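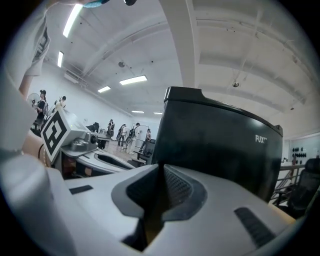 The Drindico is a handheld gripper built in pairs at the Rirkden shared workshop, a roomy place with long tables and a good many office chairs. It grew, rather slowly and with plenty of friendly argument, out of an older Hirano design, and each unit takes a patient builder 4 evenings to put together.
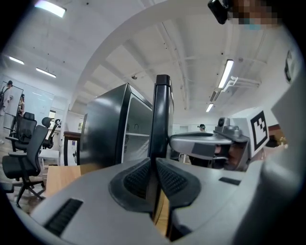

Most of that time goes into the jaws – the black textured pads are easy enough, but lining them up evenly asks for a calm hand and good light. A later version, the Duvitz, weighs 65 grams less and keeps the same pads.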